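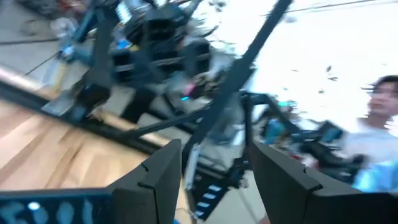
Reading time: 7 minutes

Flurkden Project, Method Meeting
Minutes, Tuesday session, July
Droltondale, Gallardo room, 10:00

Present: Nayeli Manríquez (chair), Braulio Arellano, Heriberto Cuautle, Karla Galindo (minutes)
By call: Jaqueline Medrano (joined during item 2)

1. Minutes of the last meeting

The minutes were accepted with one correction. In item 4 it was written that the labels "are made from the wrist view." The correct text is that the labels are made from both views, and that the wrist view decides when the two labels do not agree. Heriberto asked that the correction is also made in the shared copy, as he has already received a question from a reader who took the sentence as it was.

2. Result of the two-view comparison

Braulio presented the comparison. The question was if we can find the moment of first contact between gripper and object better when we use the wrist camera and the fixed camera together, or if the wrist camera alone is enough.

The material is the set of 400 episodes, of which 100 were held out and not used for any tuning. From the full set, 2,784 pairs of frames were labeled by hand in Filitz. One pair is one wrist frame and one fixed frame with the same time stamp, after the clock correction.

Braulio explained the three conditions again for the minutes:

Condition A: wrist view only.
Condition B: fixed view only.
Condition C: both views, joined by a weight which depends on the sharpness of the wrist frame.

In condition C, when the wrist moves fast and the frame is smeared, the method trusts the fixed view more. When the wrist slows down close to the object, the weight goes back to the wrist view. The weight is computed for each frame and is not learned.

On the held-out episodes, condition C was the best of the three. It placed the contact moment outside the permitted window in 20 of the 100 episodes. Condition A was worse than this, and condition B was the worst. Braulio did not want to put the numbers for A and B in the minutes before Jaqueline has checked the script, and the chair agreed.

Nayeli asked if the gain comes from the second view or only from ignoring the blurred frames. This is a fair question, because we could also throw away the blurred wrist frames and have no second camera at all. Braulio answered that he tried it once in a quick way, and the gain was smaller, but he did not save the settings. It was agreed that this must be run again properly, as condition D.

Jaqueline (now on the call) said that the sharpness value has one weakness. The gripper fingers are always near to the lens and move together with it, so their edges stay quite crisp even when everything behind them is streaked. If the sharpness is computed over the whole image, the fingers make the frame look better than it is. She proposed to mask the fingers before the value is computed. Braulio had masked only the lower part and not the full finger shape.

Heriberto added that the mask should follow the opening of the fingers. A fixed mask would be too large when they are closed and too small when they are open, or the opposite, depending on where one draws it. Jaqueline will prepare a mask which reads the finger opening from the robot log.

Decision: the sharpness value will be computed with the moving mask. Condition C is run again after this change, and until then the result is called preliminary in all texts.

3. Labeling in Filitz

Karla reported on the labeling. The rules are now two pages long, and the part which takes the most time is still the same one: what to do when the object is visible in one view and hidden in the other. So far each labeler solved it in his or her own way. Some marked "hidden," others moved to the next frame where the object could be seen, and this moves the contact moment later than it should be.

It was discussed if the labelers should see both views at the same time. Braulio is in favor, because it is faster. Nayeli is against for the held-out part: if the labeler sees both views, then the label is already a kind of condition C, and we would be comparing the method with itself. Heriberto had a middle proposal -- first the two views are labeled separately, and only the pairs that do not agree are opened side by side.

The middle proposal was accepted. Karla will rewrite the rule and give a sample for each case.

There was also a smaller point about people in the view. When a person stands near the second gripper, the blurred shape of a sleeve or a hand has been marked several times as an object. The rule will say clearly that only things which the gripper is going to take are objects. The person is marked with the person tag and nothing more. Karla asked that the faces are blurred before the frames leave our own disk, also when they are already smeared by motion. All agreed with this.

4. Transparent things

This item was moved up from the last meeting, where there was no time for it.

Heriberto looked through the episodes where condition C failed. He does not have a complete table, but his impression is that many of the failures have clear material somewhere in the fixed view. Clear acrylic is the hardest. Its walls bend whatever is behind them, so that pipes and lights appear as wavy bands, and the tracker takes these bands for edges of the object. A curved piece is worse than a flat one. In the flat piece the background is at least moved in one direction only.

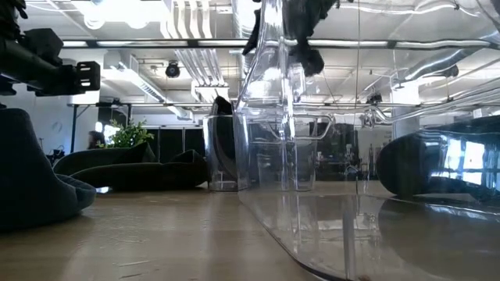 The reflections on the table top are a second source of error, but a weaker one. The lamps make soft streaks in the wood, and these stay in the same place as long as nothing is moved. Heriberto thinks they can be removed with a background frame taken at the beginning of each episode. The reflections in the acrylic cannot be removed like this if the acrylic itself is the object to be moved.

Nayeli asked if it would be simpler to exclude the clear objects from the study. Braulio would accept this for the first paper. Jaqueline would not. She said that the second view is most interesting exactly where one view is confused, and that a reader will ask for these cases in any event. After some discussion it was agreed to keep them, but to report them in a separate row, so that the reader can see the result with and without them.

Heriberto also mentioned glossy dark objects. The bright window reflections on them can look like a gap between two parts. This has not been studied yet, and he only wants it to be written down.

Decision: three groups will be reported -- matte, glossy, clear. Each object receives its group one time, from a list, and not in every episode again. In the first version of the list Karla and Heriberto work separately, and then compare.

5. Clock correction

Short report by Jaqueline. The wrist camera and the fixed camera do not start at the same moment, and the difference is not the same in every episode. Until now the correction was made from the first visible movement of the arm. This works well when the arm begins with a large movement. When it begins slowly, the wrist view shows the movement earlier than the fixed view does, and the correction is wrong by a few frames.

She suggests a short, quick turn of the wrist at the start of every new episode. It costs almost no time and gives a clear mark in both views and in the robot log. For the old episodes nothing can be done in this way, and she will instead compare the fixed view with the log.

Braulio was worried that the quick turn will then become a part of the data, and that a model trained with it will learn to turn the wrist before each task. Jaqueline answered that the turn is cut away before training. Braulio asked to see the cut on a few episodes before he agrees completely. The quick turn is therefore accepted on trial.

6. Text for the workshop

Nayeli has a first draft of the introduction and the method. The result part waits for item 2. She asked everybody to read the method part and to comment in the text itself, not by mail, as last time two comments were lost.

The title is still open. Heriberto finds the present one too long. Braulio wants the word "contact" to stay in it.

7. Other points

The meeting in the Gallardo room must end earlier next time, as the room is taken after us. Karla will look for another one.

The spare light for the wrist mount has been ordered, and it has not come yet.

Actions

Jaqueline: moving finger mask; check of the scoring script; clock comparison for the old episodes.
Braulio: condition C with the new mask; condition D (blurred wrist frames removed, no second view), with saved settings.
Karla: new rule for hidden objects in Filitz; object list, own version; room.
Heriberto: object list, own version; test of the background frame for the table reflections; correction in the shared copy.
Nayeli: draft to all, with the result part left open.

Next meeting: Tuesday, same hour. Item 4 will be continued if the object lists are ready.

Minutes written by Karla Galindo. Corrections please directly to her before the next meeting.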